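What the Plank Told Me About the Robot

I went to the Hughes open day expecting to be sold something, and I was. Zancombe had a stand by the door with 148 folding chairs and a banner that said the future of furniture repair was already on the bench. I sat near the front. I came home less sure of the future than I was at breakfast.

The pitch came from Erasto Rotich, who runs demonstrations for Zancombe and is good at it. The arm costs less than a used van, he said, and it will learn your shop in 8 days. Whose shop? Mine has a floor that slopes and a door that sticks in July. When I asked how many different pieces it had handled, he said 300. When I asked how many of those were the same stool, he moved on to the next slide.

I don't think he was lying. I think a demonstration is a kind of theater, and we keep grading it as if it were a job. Somebody picks the table, the part and the hour. A repair shop gets whatever comes through the door, usually with old glue in it.

Cledwyn Morris, sitting next to me, thought I was being unfair. He has 7 people on his payroll and can't find an eighth. I see his point. If a machine will hold a board while he drills it, he'll take it and thank them for it.

But holding is the easy part. The gripper had a rough plank upright by its lower end, next to a little stool frame in pale wood, and I kept looking at the splintered edge. A person feels that edge and shifts a thumb. I'd want to know what the arm does about it, and the brochure doesn't say.
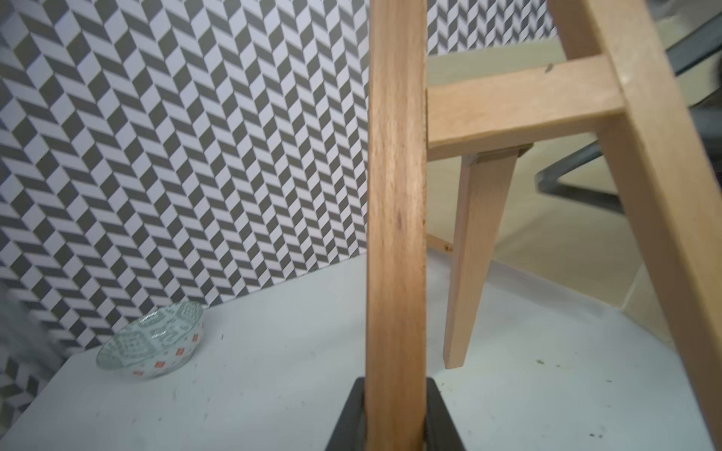

What I Would Ask For

Let visitors bring their own broken chairs. Run it all afternoon, and post the failures on the wall next to the successes. I'd go back for that, and I'd even pay for parking.

Related
Larkura and the price of a free trial
Is Funholm still worth the drive?
Letters: your worst glue jobs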